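Ticket: Clovville Emergency Alerts - siren group stays silent during county-wide tests
Status: Resolved, monitoring
Priority: High
Product: Fernier Alert Console
Site: Clovville county emergency office
Opened: Sunday, December 11, 2022

Summary

During the monthly attack warning test, the console reported that all 36 outdoor sirens had accepted the activation command. Three of them made no sound. The same test message went out by text and over the radio relay with no trouble. The county wants this fixed before the next civil defense drill, which uses the full sequence: attack warning, shelter notice, fallout advisory, all clear.

Reported by site

The duty desk ran the test from the main console using the saved "Attack Warning - Test" template. Status for every siren went green within the normal time. Residents near the river then called to ask if the test had been called off. The desk sent the command again from the backup console and got the same result. No error appeared on either screen.

The silent sirens are all in the Sarmiento group, which was added to the console in August when the county took over warning coverage for that district. Growl tests passed on all three at that time. The site is not sure if a full-volume test was ever run on them.

Response 1 - support

Please send the following:

- The activation log from both consoles
- The group settings export for Sarmiento and for one group that works
- The firmware version shown on the panel inside each siren cabinet
- A note on whether the sirens sound when started by hand at the cabinet

Please do not send any more full-volume commands until we have looked at the logs. If you need to warn the Sarmiento district for real in the meantime, use text, radio and the mobile units.

Response 2 - site

Logs and exports are attached. Each siren was started by hand at the cabinet and sounded at full volume, so the motors, batteries and horns are good. Panel firmware is the same as on the rest of the network.

We have put the district on the manual call list and told the shelter staff. The preparedness page now has a notice at the top asking people there to keep a phone or radio switched on overnight. The rest of that page, including the household supplies section, is unchanged. 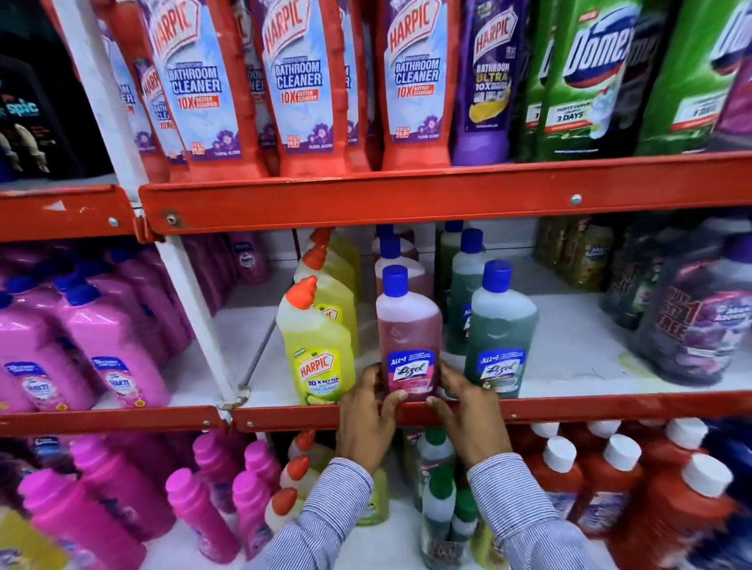 Response 3 - support

Findings from the logs:

1. The console sent the activation to the Sarmiento group as tone code 2.

2. The siren panels received it and returned an acknowledgment. The console turns green on acknowledgment. It does not wait for the siren to report that it is sounding.

3. The panels in this group have no tone stored under code 2. They came from the older Marnumport network, where the attack warning was kept under code 3. With nothing stored under the code, the panel accepts the command and stays quiet.

Growl tests use a separate command that does not look at the tone table, so they would have passed in August with the table set up wrong.

Steps to correct

Step 1. On the main console, open Groups, select Sarmiento, and save a copy of the current settings.

Step 2. Put the group in maintenance mode. Check that the banner shows on both consoles before going on.

Step 3. Load the standard tone table from any working group. Choose "Replace", not "Merge". Merge keeps the old Marnumport entries and you will end up with two attack tones.

Step 4. Push the table to the panels and wait for each one to report the new table version. Restart any panel that still shows the old version after 138 seconds.

Step 5. Take the group out of maintenance mode and run a silent test. Open the detail view and check that each line shows a tone name. A blank name means the table did not load.

Step 6. Give the public notice your county requires, then run a full-volume test with someone within hearing range of each siren.

Response 4 - site

Steps 1 to 5 done. Two panels took the new table right away. The third needed a restart and then came up with the right version. The silent test shows "Attack Warning" on every line.

Full-volume test was run after public notice. All sirens in the group sounded and stopped on the all clear. The shelter notice and fallout advisory tones were also played, one after the other, and were correct.

One question from our side - can the green status be changed so it means the siren is sounding? The desk had no way to know anything was wrong until the phone calls came in.

Response 5 - support

There is a setting for this. Go to Console, Status Rules, and change "Confirm on" from Acknowledge to Output Sensed. It has to be set on each console separately. Sirens without an output sensor will stay yellow during an activation, so check your cabinet list first and tell the desk which ones to expect.

We have also asked for the import tool to flag missing tone codes when a group is brought over from another network. That request is being tracked separately.

Ticket stays open in monitoring until the drill has been run.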